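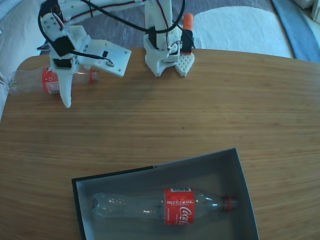 The bottle table, with the gray box up front.

So I finally made it to the open day at Clarnberg, and I'm so glad I did! I'd been meaning to go since August, when a flyer for the Romgate repair and recycling fair turned up in my mailbox. It was on 15th September this year, in the old school on Furtună street, and it took me 23 minutes on the bus.

I started in the bottle room, mostly by accident (I was looking for coffee). It was set up like somebody's living room, with cushions and a lovely honey-colored wood table that I kept wanting to run my hand over. The theme was soda bottles, which sounds dull, but I stayed way longer than I planned. Jelle Bosman was running the room and he'll talk labels with you all day if you let him. 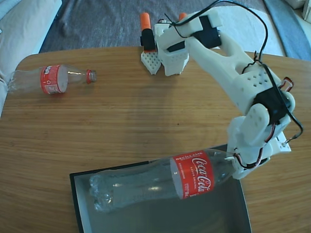

He got me reading the small print, and I never do that. The red Coca-Cola label says RECÍCLAME along the top, which is Spanish for "recycle me," and SABOR ORIGINAL under the logo. I must have thrown out hundreds of bottles without looking at anything but the price! Jelle likes his crushed a little before they go in a bin, and he has strong feelings about leaving the cap on. I've always taken mine off, so we argued about that for a bit.

After that I went upstairs to the Devov stand, where they sell bags sewn from old banners. I paid 67 for a backpack and don't regret it, though the zipper sticks. The coffee was next door the whole time. Get there before noon if you go, the line for the toaster repairs was already down the stairs when I left.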